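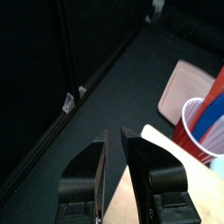

Gripper not closing on thin parts: a fault log

Chiến Cao asked me to write this one up, as he lost most of a Wednesday to it before I got involved and would like other people not to.

The symptom: the arm reaches the pick pose, the close command goes out, the driver reports "grasp complete," and the fingers are still open. No error code. The arm then carries on to the place pose with nothing in hand. It only happened on slender parts. Cups were fine every time, and so was anything soft.

We blamed the Tetirau driver first, because we had updated it in May. Rolling it back changed nothing. Swapping the cable changed nothing either, although the old one had a cracked strain relief and needed to go anyway.

The log had the answer. The encoder count at full open should be 3,000 on this unit. On the bad cycles the close stopped at 2,000 and the current reading spiked for 5 samples. The driver takes a current spike during closing to mean contact, and contact to mean success. So something was loading the mechanism partway through its travel, and the software called it a part.

The cause was a fastener in the left finger base that had backed out far enough to touch the housing. It only dragged at low closing force, and low force is what our Grastari config uses for thin parts. The cups run at a higher setting and pushed straight through.

Fixes:

Removed the screw, cleaned the thread, refitted with medium threadlocker.
Added a position check after close. Anything stopping above the expected width for that part is now a fault and the arm holds.
Added the finger screws to the weekly inspection sheet.

769 cycles since then without a false grasp. The check has tripped once, on a part I had entered with the wrong width.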